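17th October
By the Amden Household Study Group

4. Where the Mail Lands: Flat Surfaces and the Daily Sorting of Paper

4.1 What the diaries told us

We came to this part of the study expecting to write mostly about desks. The earlier work in Orker had been done in older houses, where there was nearly always a desk or a bureau somewhere, and the people living there could tell us without much thought that the bills went in the second drawer and the school letters under the lamp. When we asked the 40 households in Amden to keep a paper diary through July, we printed a little box on each page marked "desk or table," and it is a little embarrassing now to look back at how few of them ever ticked it. What they did was cross it out and write "counter" or "island" or, in one much-loved case, "the usual slab."

The diaries ran to over 1,000 entries, and we read them all aloud to each other across several long afternoons, a method we would recommend to anyone with a patient office. Each entry follows one piece of paper from the door to wherever it stopped. A good many pieces stopped at once, in the recycling, and we have set those aside for Section 6. The rest made their way to the kitchen, and it is those we are concerned with in this section.

We should say something about how the entries were coded, as a reader of an earlier draft found it confusing (and fairly so). A "resting place" is any surface where the paper stayed overnight. A "passing place" is one where it was put down and picked up again the same day. The same counter could be both, sometimes for the same envelope, and in those cases we coded the longer stay and kept a note of the shorter one. Paper that was stuck to a refrigerator was coded as resting even when the diarist called it filed.

4.2 Resting near the food

In 20 of the households, the kitchen was the main resting place for paper of every kind, from water bills to party invitations. We had supposed that cooking would drive the paper away, and in the diaries it does move, though seldom very far. An envelope goes from the middle of the counter to the end of it while the onions are chopped, and later on it comes back. One diarist in Cutari Street recorded a dental reminder making this short trip every evening for most of a week, and wrote beside the last entry that she had grown rather fond of it.

There is a practical side to this that the older studies did touch on, although they were looking at tables. A person coming in with groceries in both arms wants the nearest flat thing at about waist height, and the mail, which is usually pinched under an elbow by then, comes down along with the bread. Once it is down, it is seen by everyone who comes in for a glass of water. Several diarists told us this was how they wanted it. A letter left in the hall was a letter for one person, they felt, and a letter left in the kitchen was the family's business.

4.3 The island as a sorting table

Homes with an island behaved a little differently from homes with only a counter along the wall. Seven of our diarists described walking around the island as they sorted, leaving a pile at each side, and then calling people over to collect what was theirs. A wall counter doesn't allow for that. Paper there tends to get pushed back toward the tiles and to slip behind the toaster, where, if the diaries are to be believed, a great deal of the town's paperwork spends the winter.

The edge matters more than we first thought. Diarists wrote again and again about the near edge, the strip closest to wherever a person stands, and they used it for things that had to be dealt with that same day. Permission slips went there, and checks to be signed. The middle was for later. We never asked anybody to make this distinction, and no one called it a rule, but it turned up in households that had never met, with children and without. We took to calling it the Sangkhawat pattern, after the apartment building where we first noticed it. Figure 4 shows an island of the general kind we mean.

Figure 4. Kitchen island in a home interior (computer rendering).
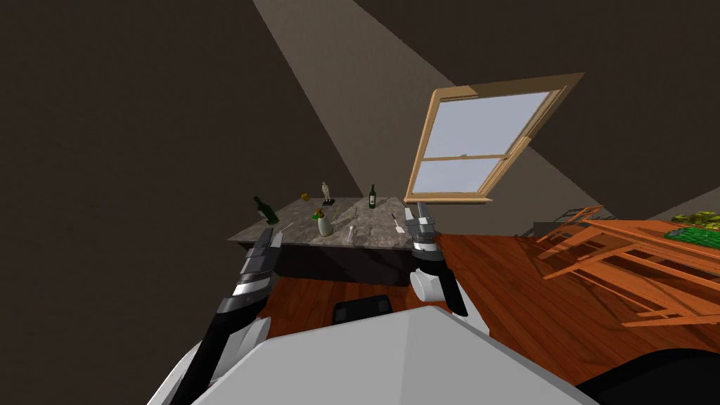 4.4 Paper that leaves the kitchen

Sooner or later most of it does go somewhere else. The commonest reason given was company coming. Diarists wrote of scooping everything into a bag or a basket before a birthday dinner and finding it again weeks afterward, and for some of them this was the only filing that was done all month. Tax papers were the exception, and they left early and on their own, usually for a bedroom.

We had hoped to compare these departures with the Orker results, but the Orker diaries only recorded where paper was kept and made no note of when it moved. The comparison will have to wait for the winter round, for which the diary page has been redrawn with a larger box and the word "desk" moved to the bottom of the list.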